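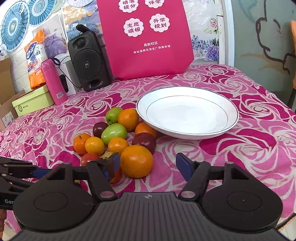

Re: [mesa-y-mantel] Fruta para el almuerzo de la asociación - plato, mantel y cantidades

Hola a todas y todos:

Contesto deprisa que salgo en un rato, perdonad las faltas. Dejo debajo el mensaje de Haiyan para quien no lo tenga a mano y voy respondiendo por partes.

Haiyan Feng escribió en octubre de 2025:

> Hola, lista:
>
> Me toca a mí la mesa de la fruta del almuerzo y tengo varias dudas. Somos 34 apuntados de momento. La sala de Lostport nos deja las mesas pero sin vajilla ni manteles, así que hay que llevarlo todo.
>
> 1) ¿Fuente grande o platos repartidos? Yo tengo un frutero alto de cristal, de mi madre, pero me da miedo moverlo en el coche.
>
> 2) El mantel. El blanco de la otra vez quedó con manchas de granada que no han salido ni con el quitamanchas Brumodell, y eso que lo dejé toda la noche. ¿Alguien tiene uno estampado?
>
> 3) Qué fruta. Había pensado en naranjas y mandarinas sobre todo, que aguantan, y algo oscuro para que no quede todo del mismo color. ¿Ciruelas? ¿Uvas? Las uvas acaban siempre por el suelo.
>
> 4) ¿Se monta en casa y se lleva hecho, o se monta allí?
>
> Si alguien me contesta antes de que vaya al mercado se lo agradezco. Presupuesto: lo mismo que el año pasado, sin lujos.
>
> Haiyan

Voy.

1) El plato. Platos repartidos, sin duda. El frutero de cristal ni lo muevas. Yo llevo el blanco que sale en la foto, el redondo y poco hondo, con la rayita oscura en el borde. Es llano, con lo cual la fruta redonda rueda un poco si la pones de cualquier manera, pero tiene arreglo: primero las piezas grandes en el centro, apretadas, y las pequeñas calzando los huecos por fuera. Si aun así se mueve, una servilleta doblada debajo, que no se ve. Platos parecidos tengo otro, más pequeño. Con 2 no llegamos para 34, claro. ¿Quién puede traer más? Blancos o lisos a ser posible, que el mantel ya lleva bastante dibujo.

2) El mantel. El de las rosas. Rosa, magenta y gris clarito, con las flores grandes en remolino. Ya sé que a más de una le parece demasiado, lo oí la última vez. Pero con la fruta encima gana mucho, las naranjas y el verde se ven muchisimo mejor que sobre blanco. Y si cae zumo, en ese lío de rosas se disimula. Lo compré en Furnilow hace años, en el cajón de restos, y ha pasado por la lavadora lo que no está escrito. Llega para una mesa. Si al final son dos, la segunda que vaya con algo liso, gris o crudo, y no dos estampados juntos por favor.

Lo de la granada: agua fría y jabón en el momento, frotar por el revés. Pasada una noche ya es muy difícil. Yo ese mantel lo teñiría y a otra cosa.

3) La fruta. De acuerdo con las naranjas de base. De la prueba que hice en casa saco esto:

- Mezclar tamaños. Una naranja bien grande de piel rugosa, y al lado cítricos pequeños. Todas iguales queda de puesto de mercado.
- Algo verde. A mí me basta con un par de piezas, una redonda y otra más ovalada. Separadas, no una pegada a la otra.
- Ciruelas oscuras, sí. Dos bastan por plato, una atrás y otra hacia la derecha o donde caiga, pero no juntas. Dan el punto oscuro que decías. Uvas no, completamente de acuerdo con lo del suelo.
- Algo rojo en una esquina y alguna pieza amarilla. Poco. Yo puse la amarilla pálida abajo, junto a la roja, y creo que fue un error, mejor que asome.

En la foto están amontonadas a la izquierda, con el plato vacío todavía. Lo hago siempre así, todo primero encima de la mesa, al lado, y miro los colores antes de colocar nada. Se ahorra mucho quita y pon. Y de paso se ve si hay alguna tocada - esa, a la cocina, para macedonia.

Cantidad: pieza por cabeza es demasiado si hay tarta. Yo compraría 21 piezas grandes y rellenaría con mandarinas, que se las llevan los niños en el bolsillo. Si sobra no pasa nada, se reparte a la salida.

Las mandarinas que tengan hoja, si las encontráis, hacen bonito. Si no, sin hoja. En el puesto de Macaraeg las suelen tener y deja escoger de una en una, no como en el súper, que viene la malla cerrada y dentro hay de todo. Id temprano.

4) Montar allí. Siempre. La fruta viaja en caja de cartón, una sola capa, papel de periódico entre medias, las ciruelas aparte en una fiambrera porque con el peso de las naranjas llegan hechas puré. Lavada y secada en casa, eso sí, que en la sala el fregadero es minúsculo y a la hora de montar están todos con el café. Secada de verdad, con trapo. Si va húmeda deja cerco en el mantel y la piel de la ciruela pierde brillo.

Yo puedo estar allí media hora antes. Extender mantel, plancharlo con la mano (no llevo plancha, no insistais), platos, fruta. Con dos personas se hace en nada.

Cosas que faltan y que no ha dicho nadie todavía:

- Cuchillos pequeños. Al menos cuatro, y una tabla.
- Un cuenco para las pieles. El año pasado acabaron en las tazas.
- Servilletas de papel, el paquete de 400 que quedó en el armario de la asociación. ¿Sigue ahí? Lo vi yo en diciembre, luego ya no sé.
- Bolsa de basura orgánica aparte.

Haiyan, si quieres vamos juntas al mercado, yo llevo el carro. Dime hora. Y no te agobies con el presupuesto, la fruta de temporada sale bien de precio, lo caro fue la piña aquella.

Quien traiga platos que conteste a la lista y no solo a mí, que luego aparecemos todas con lo mismo. Y ponedles el nombre por debajo con un trozo de cinta, que todavía tengo en casa una bandeja de no sé quién. Ovalada, con asas. Si es vuestra decidlo y la llevo también.

Me voy corriendo, un abrazo

P.D. El mantel lo recojo yo al terminar, no lo sacudáis dentro de la sala.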